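Team forum > Robot Arm Club > Project logs

Pushing task for the spring showcase – are we fooling ourselves?
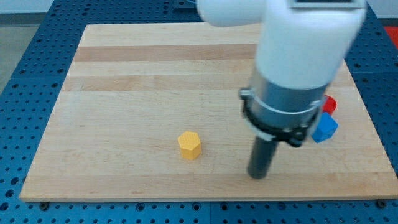 rcabral
Posted Mar 25, 2026

I want to talk about the success number before it ends up on a poster. The draft Farhad sent to the club list says the arm pushes the block to the goal in 285 trials and gives one percentage for the lot. I went through the log and a big share of those runs start with the yellow hexagon out by itself, well left of the blue and red blocks, with bare wood all around it. Of course it does fine from there. My cousin could do that with a broom handle. I'd like to see the number for runs where the target starts next to something else, and I don't think we've even tagged those.

Renato

farhad_r
Well, the start positions come from the randomizer in Clidlow. I didn't pick easy ones. If you scatter three blocks on a board that size they're going to be apart most of the time, and that's what random means.

rcabral
Random over what though? I opened the config and it throws out any layout where two blocks are closer than 5 cm. So the hard cases were removed before we started. Was that on purpose?

farhad_r
That was in the settings when I got them from the November group. I'll look.

ysaline_p
It was on purpose, sorry. I put it in last fall when the tracker kept merging blue and red into one blob. We have the newer tracker now so it probably isn't needed, but I never went back and took it out. My fault.

I still think Renato is being harsh. The showcase is for parents and ninth graders. They want to see the thing move.

rcabral
Parents can read a percentage.

hbodin
Separate problem while we're at it. Has anybody checked what happens when the wrist hides a block from the camera? With the arm on that side you get the top of the red one and a sliver of its side behind the housing, and that's it. If the code just keeps the last known position we could be scoring pushes on stale data. I don't trust the score file at all until someone compares it with what's really on the board after the run.

ysaline_p
It keeps the last position for 21 frames and then flags the block as lost. Lost runs are dropped from the total.

hbodin
Dropped?? So a run where it knocks the red one somewhere and loses it doesn't count as a failure?

ysaline_p
...yes. OK. I see it.

sriviere
Reading this as the person who has to sign the entry form. Please don't put a single percentage on the poster. Mengal asks for the trial conditions on page two of their form anyway, and last year they sent ours back with questions. Give the spaced-out starts and the close starts separately, count lost runs as failures, and say what the goal zone is. If the close-start number is bad, print it.

I would also like somebody to explain why we say the arm "learned to push". Which part was learned? I have asked this twice.

Mme Riviere

farhad_r
The policy was trained in simulation, 1321 episodes, then we ran it on the real arm. The push height is hard coded. So the direction is learned and the rest isn't. I can write that.

I don't agree that lost runs are all failures. Sometimes the block is exactly where it should be and the arm just stopped in front of it. Calling that a miss is also wrong.

hbodin
Then have the arm retract before you score. Lift the rod, swing clear, take the reading. It costs a few seconds a run.

farhad_r
It's a few seconds times every run and we share the room with Paddale practice. But fine, for the new set.

kindus_fan
not in the robot group but the other teams at the showcase are going to post one big number and win with it, you know that right

rcabral
Maybe. I'd still like to be able to answer a question about ours.

ysaline_p
I've taken the spacing rule out on a branch. It hasn't been run on the real arm yet, so don't merge it. Also the rod tip sits very close to the wood, so if anyone changes the push height, go up first and come down slowly. The board is screwed to the table and won't give.

farhad_r
Who can stay late to reset blocks? I'm not doing the whole set by myself again.

hbodin
I can do the first half if someone else brings the key.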